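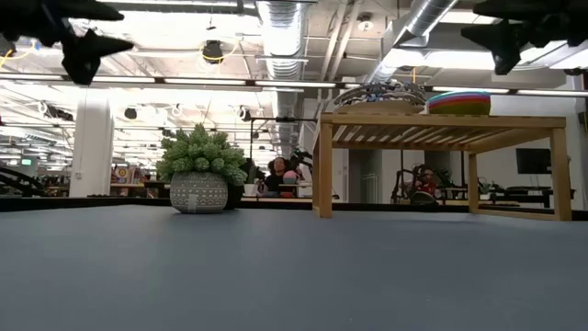
An apron was never a costume, it was what you wore so the costume stayed clean - according to one of the women we talked to in Bula, and she was a bit annoyed that we had "folk costume" written at the top of our question sheet. We crossed it out. The project is now called:

Work aprons in Irville and Bula: cloth, cut and wear
Textile and Dress History, group project, final report
2024-04-30

1. What we wanted to find out

Most books on dress in the valley are about Sunday clothes. Wedding coats, embroidered sleeves, headscarves. Work aprons get a line or two. We wanted to know what they were made of, who made them, and when people stopped wearing them every day. Also if the Irville apron and the Bula apron are really two types, like the older catalog cards say, or one type with two names.

2. Sources

The Irville town museum has a drawer of aprons that has been cataloged but never shown. We were let in for two afternoons in January. Second source was the order books of the Peson mill, which wove apron cloth until it closed. Third was talking to people, mostly in Bula, mostly in kitchens. Fourth, the Işık shop on the main street in Irville, still selling cloth by the yard, with a few bolts of the old stuff in the back.

We did not get to the church archive. Ran out of time.

3. How we worked

Each apron was laid flat and measured: width at the waistband, width at hem, length, length of the strings. Then weave, color, mends. We made a form for this and it was too long, so after the first afternoon we dropped the questions on thread thickness. That means the early ones have thread data and the later ones don't. Should have tested the form first.

The Peson books are harder. The handwriting changes and the clerks used short names for the cloths. "Blue com." is common blue, we are pretty sure. "Bl. kit." we think is kitchen blue but it could be bleached. Left out of the table.

4. Cloth

Almost everything in the drawer is cotton in plain weave, blue or gray. A few are linen and those are all from Bula. The linen ones feel like cardboard at the waistband, from all the folding and starching.

Apron 3261 is the plainest one and in a way the most useful. Blue cotton, no pocket, strings of the same cloth. It has a Peson selvage down the left side, so for once we could match a real apron with an order book. The mill sold this cloth in lots of 200 yards, and Irville shops took most of it.

Apron 3392 is the odd one. White, with a woven pattern, and the card says "festive". But it has been patched in 5 places and there is a burn near the hem. Somebody cooked in it.

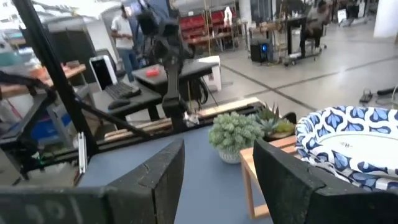 White-on-white cloth was the part we understood least when we started. We kept calling it "plain" on our forms and then having to fix it. There is no second color, the pattern only comes from which threads lie on top, so from across a room you get nothing and up close there are small raised figures. What helped in the end was to stop thinking of it as decoration in the embroidery sense. The white pot under the rounded succulent works the same way, the pattern on it is just texture, and you could easily write that down as plain white too. With 3392 we had to hold a lamp low at the side to get the pattern to show at all. After that we rechecked every white apron in the drawer and changed two forms.

5. Cut

Waist aprons for the most part. The bib comes in late, and in the interviews it is linked with factory work and school kitchens, not with home. One woman in Bula said her mother thought bibs were for butchers.

Irville aprons are wider, and gathered into the band. Bula aprons are narrower and pleated, with flat pleats pressed in. So far that fits the catalog cards. But three aprons marked Irville are pleated, and one of those has a note pinned to it saying it came as a gift from a family in Bula. People moved, got married, took their aprons along. We think the museum sorted by where the donor lived and not by where the apron was made.

6. Wear and mending

This was the best part to work on. Wear sits in the same spots: the right hip from wiping hands, the center front from leaning on a table or sink edge, and the string ends. Patches are usualy cut from an older apron, so you see faded blue on darker blue. Some were turned upside down and the band sewn on at the other end, to get the worn part down by the hem. We didn't expect that. It isn't in any of the books on our reading list.

Strings were replaced a lot. Do not use strings for dating.

7. When did it stop

Not clear. Peson stopped weaving apron cloth some years before it closed, but Işık went on selling from stock, and the women we talked to gave very different answers. Some said they stopped when they got a washing machine. Some when they took a job in town. Two still wear one daily, in poly-cotton, bought ready made.

8. Problems

Too few linen pieces to say anything firm about linen. Thread data only for half. Interviews were not recorded, only notes, and the notes are uneven depending on who was writing. Dates on the cards are mostly the date of the donation, which we only noticed late and had to redo the timeline.

9. What we think we found

Two ways of making the top of an apron, gathered and pleated, yes. Two regional types, probly not, or at least the drawer can't prove it. "Festive" on a card should be checked against wear. The order books are worth a project of their own and the later ones haven't been opened much.

Measuring forms are in appendix A, the list of Peson cloth names with our guesses in appendix B. Interview notes stay with the department.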